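Home & Garden Help > Plumbing

Water softener uses a lot of salt, is this normal?
Posted 31 Jul 2018 by tamarack_lane

We moved into a house with a Plillau softener in the basement. The previous owners left no manual. There are two of us, on well water, and it has gone through a full bag of salt every week since we got here. The display says it regenerates every night at 2. The water feels fine and the soap lathers. I pulled the lid off the brine tank and the water sits above the salt, which my old unit never did. The label inside the lid says 664 and then a smudge. Is something broken or is it just set wrong?

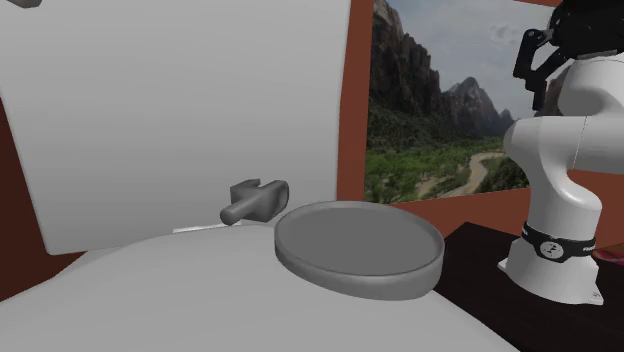

Orestis Papadakis
Set wrong, most likely. Every night is too often for two people unless your water is very hard. Get the hardness tested first. Ours is 20 grains and we regenerate once every 6 days. If the valve has a meter, switch it from timed to metered and enter your hardness. Then check these in order.

Salt dose
Older valves often come set to the highest dose. Look for a menu item in pounds and bring it down one step. Run it that way until the middle of August and see if the water still feels soft.

Brine float
Water above the salt can be normal when the salt is low. If the tank keeps filling, the float is stuck or the injector is plugged. Put the unit in bypass, lift the float out and rinse it in warm water. It should slide freely on its rod. Clean the injector screen while you have things apart.
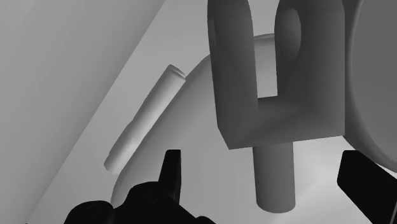
Drain line
Look for a kink. A slow drain leaves brine in the tank, and the next refill goes on top of it.

gus_in_the_valley
I had a Tosh that did this and I gave up and bought an Unier. Never looked back. Some people say potassium is better than salt but it costs more.

tamarack_lane
Thanks. It was on timed, so I changed it to metered. Test strip says 14. The screen was full of orange grit. I'll see how the next bag goes before I touch the dose.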